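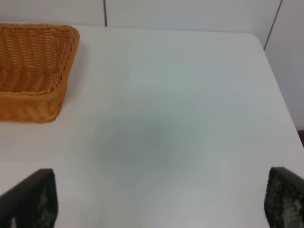

Una cesta trenzada en tonos caramelo.

Yo empecé a hacer pan por pura envidia. Mi vecina de arriba, Nermin Karakaya, hornea a las 7 de la mañana y el olor baja por el patio de luces hasta mi cocina, donde yo desayunaba tan contenta mis tostadas de molde hasta que dejé de estarlo. Aguanté hasta marzo. Entonces subí, llamé al timbre y le pedí un poco de masa madre (¡en pijama, qué vergüenza!).

Me dio un tarro y un consejo: no le pongas nombre, que luego te da pena tirarla. Le puse Dirach, como el pueblo de su abuela, y a los 11 días la había matado. Olía a disolvente. Volví a subir.

La segunda me duró más, y con ella me dio por leer. Me tragué los foros enteros, discutí con desconocidos sobre hidratación y encargué harina de centeno del molino Rácz, que llega en sacos de papel y lo deja todo perdido al abrirlos. Mi marido dice que la cocina parece una obra. Algo de razón tiene – hay harina hasta en el cargador del móvil –, pero bien que se come las rebanadas.

Lo que más me costó fue la paciencia. Yo soy de las que abren el horno a mirar, y con el pan eso se paga: el vapor se escapa y la corteza se queda triste. También quería cortarlo recién salido, claro, quemándome los dedos, y la miga se me apelmazaba en el cuchillo. Ahora lo dejo en la rejilla y me voy a dar una vuelta a la manzana, porque si me quedo en casa caigo.

En la panadería Welo, que está en mi calle desde hace 44 años, me dejaron pasar una madrugada al obrador. ¡Qué manos, de verdad! Formaban hogazas mientras comentaban el partido, sin mirar la masa, y yo con mi bola pegada a la mesa y a las mangas. Me explicaron que amaso con miedo. Desde entonces uso menos harina al formar y más rasqueta, y noto la diferencia.

Mi pan sigue saliendo torcido. El último lo llevé a casa de mi hermana, lo sacamos a la mesa con aceite y un queso bastante fuerte, y mi sobrino pidió pan de molde. Nermin, en cambio, repitió dos veces y me ha pedido centeno para la próxima hornada. Mañana le subo medio saco.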